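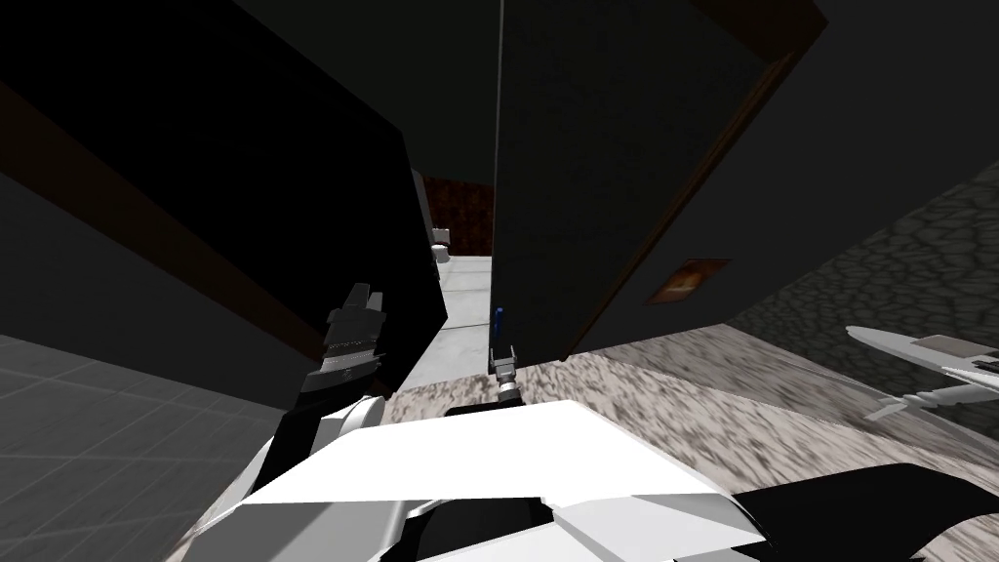

Week 6: Why small economies borrow in someone else's currency

Welcome back, everyone, and thanks for the lively discussion last time (I'm still getting emails about the fishing licences, and I do mean to answer them). This week we move from trade to debt, and I'd like you to read these notes before the tutorial, even if it's only on the bus.

We'll start with the idea economists call "original sin", a dramatic label for a fairly ordinary problem. A government in a small or young economy wants to build a port. Lenders abroad don't much like the local currency, so they lend in US dollars. The port then earns its fees at home, in local money, while the repayments fall due in dollars. If the local currency weakens, the debt gets heavier without anyone having borrowed another cent.

A worked case

Let's call our country Drerer and its currency the miltar. Drerer borrows 100 million dollars when one dollar buys 18 miltar, so the debt at home is worth 1,800 million miltar. Now suppose the miltar slides to 27 to the dollar. The same debt is worth 2,700 million miltar, half as much again, and the finance minister is having a very bad November. Do work this through on paper yourselves, and then try it with the currency strengthening to 15. People tend to nod along in the lecture and come unstuck in the exam!

Why not just borrow at home?

Sometimes you can, and several middle-income countries have made real progress with it. But a domestic bond market needs savers, and savers need some confidence that inflation won't eat their money. Pension funds help a great deal here. Katalin Bakos gave us a lovely guest talk on this last year, and her slides are in the course folder under Week 6, along with Vilmos Somogyi's reply, which is grumpier but well worth your time.

There is a third road, borrowing from development banks on gentler terms. Keep in mind that gentler terms are often still dollar terms, so the exchange rate risk hasn't gone anywhere.

For the tutorial

Please bring one page on a country of your choice: what share of its public debt is in foreign currency, and what it earns its dollars from. Demetrius Nakamura is taking the early group and Rozália Fekete the later one, both in room 608. The short paper is due May 30, 2025, and late work goes to Rozália, please, as my inbox is a sorry sight.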